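26th March

Woke before six again and went down to the water while the town was still dark. I am in Fjeld since 12 days now and I believe I am beginning to understand the wind. In the morning it comes from the land and smells of sheep, and after lunch it turns and smells of salt. My landlady's calendar has a small picture of a lighthouse for this month and already I am curious what April will bring.

Today I worked on the translation until two. It is the chapter about the ferry to Paleck, and the author uses one word for three kinds of fog. I have found two in English - the third I leave for tomorrow. The chapter is 2776 words in the original and mine is longer, as always. I should cut, but each time I take out a sentence I miss it in the evening and put it back.

Afterwards I walked to the shop for bread, onions and the hard cheese. The bread was finished, so I took crackers. I paid 585 for everything, and still I cannot say if this is much or little.

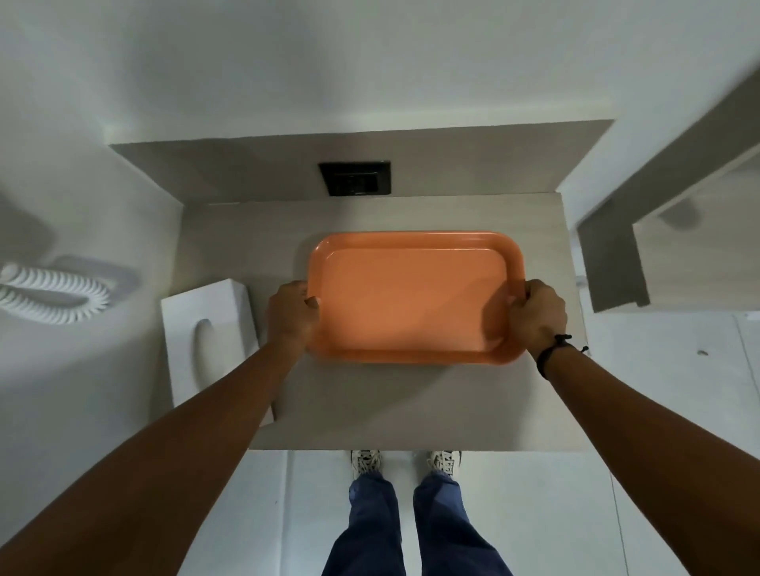
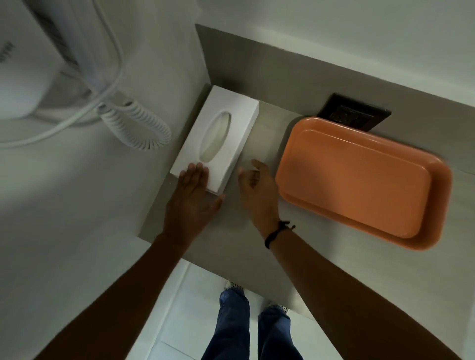 A letter came from my sister, the first in weeks. She writes that I am too polite with this author, that a reader does not need three fogs, and that our mother would have said "it was foggy" and gone on with the story. I read it standing in my coat. She is perhaps right about our mother. But the ferryman in the book loses his way in the second fog and not in the first, so how can I make them the same? I will answer her when I am less annoyed.

In the evening it rained and I could not see the harbour lights. I wrote down "sea smoke", then crossed it out, then wrote it again with a pencil. Soup with onions. The stove in my room smokes a little when the wind is from the west, and I must ask for the key to the wood store.

To do: stamps, the dictionary back to the library, 800 words before lunch.

Contact | © Letters from Fjeld | Back to top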